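4. CPU swap at the refurb cell

Applies to Dell towers only. Other makes still go to the hand bench, ask Zodwa Ndlovu.

Who does what now: the arm does the pick and place. You do the side panel, cooler, load plate, paste and final check. Used to be one tech per tower start to finish. Now one tech looks after 3 cells, so the checks below matter more then they used to.

1. Lay tower on its side, open side up. Panel off.
2. Ground strap on. Yes, still.
3. Open the load plate all the way. Levers clear of the socket.
4. Look at the contacts. Anything bent, stop and tag it.
5. Press START on the Bitero panel. Hands out.
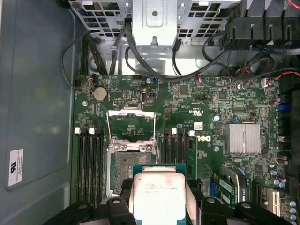
Fig. 4-1. Xeon in the gripper, load plate open.

CAUTION: Never catch a dropped CPU. Hit STOP, leave it, log it.

6. Wait for HOLD light. Check the corner mark on the CPU against the socket. Wrong way round = REJECT, no nudging it by hand.
7. Press CONTINUE. Arm lets go and backs off.

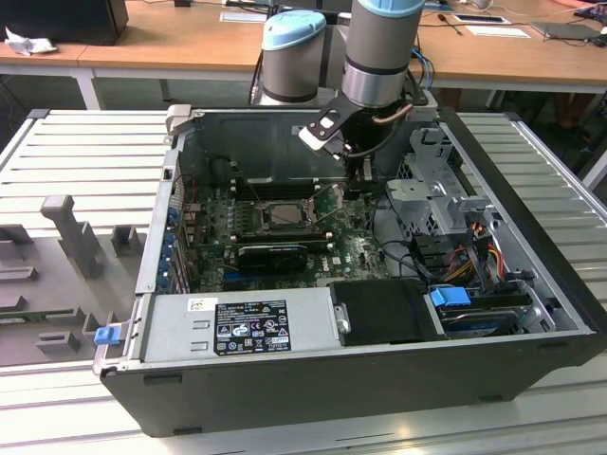

8. Cables before anything else moves. Drive power leads like to creep back over the board, tuck them by hand. The arm won't do it and won't notice.
9. Arm parked, close the load plate yourself. Paste, cooler, panel.
10. Sign the sheet. Your name, not the cell number.

NOTE: After 2 rejects in a row call Murray Lemieux. Don't keep retrying to make the count. Rejects go against the cell, they dont go on your numbers.

NOTE: Rotation is 12 towers, then swap with the hand bench. Lungile Kekana keeps the list, changes to her before Monday.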